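Company > Who We Are > Visits and Open Days

About Tilside

Tilside is a small company that teaches people to work with robots and supplies the practice material that robots learn from. Apolinar Solís and Ivone Trindade started it after several years of repairing packaging machines for other firms. Apolinar looks after the equipment. Ivone runs the training and answers most of the mail.

The main workshop is on the ground floor of the old Manríquez building and covers 2,895 square feet. The front part is the classroom. Behind it are the benches, a parts room and a testing area with two fixed arms. We share the loading door with the printing shop next door, so please do not park in front of it.

What we do

Most of our work falls under two programs. Estelex is our training course for people who already have a job in a plant or warehouse and need to learn to set up, clean and restart automated equipment. It runs for three weeks, mostly in the evening. Soltlow is our handling program. People carry out ordinary tasks with hand-held grippers, and the recordings are used to teach robot arms how to pick up and put down household things. A good part of that work is done in living rooms and kitchens – a bench in a workshop is too tidy to be much use.

We also repair grippers and replace worn finger pads for customers in the area. This is a small part of the business, but it keeps the lights on in the slow months.

Our open day

We hold one open day a year. The last one was on May 31, 2018, and over 53 people came through. We had planned it for April and had to move it when the floor in the classroom was redone.

Visitors started in the classroom, where Ivone gave a short talk on what the company does and what a normal week looks like. After that they went to the testing area in small groups. Apolinar ran one of the fixed arms through a sorting job at low speed and stopped it several times to take questions. The most common one was how the arm knows how hard to squeeze. The second most common was the price.

The last stop was the handling program. We showed work from our home sessions there and let people try a hand-held gripper for themselves at a side table. It takes a few minutes to get used to. Flat things and thin things are the hardest, and a bracelet that lies flat on cloth gives most beginners trouble. Children tended to do better than their parents.
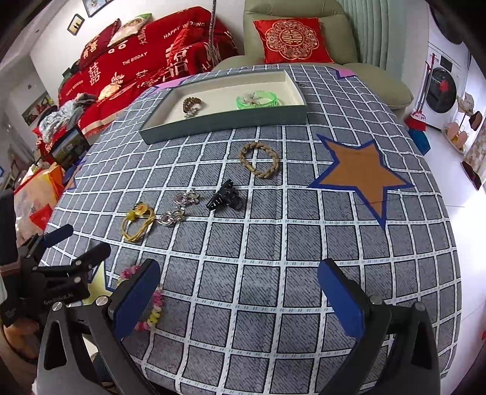

Handling work with hair clips, bracelets and beads on a living room table.

Small accessories are a regular part of Soltlow. They come in many shapes, some are shiny, and they don't all lie the same way on a table. People who join the program begin with larger objects and move on to these in their second week.

Visiting us

Outside of the open day we take school and company groups by appointment. A visit lasts 2 hours and includes the talk, the arm demonstration and time with the grippers. Closed shoes are required in the testing area, and long hair has to be tied back. There is no charge for schools.

To arrange a visit, write to Ivone Trindade at the office and tell her the size of your group and the ages. Please give us 3 weeks' notice if you can.

Filed under: About the company, Open day, Group visits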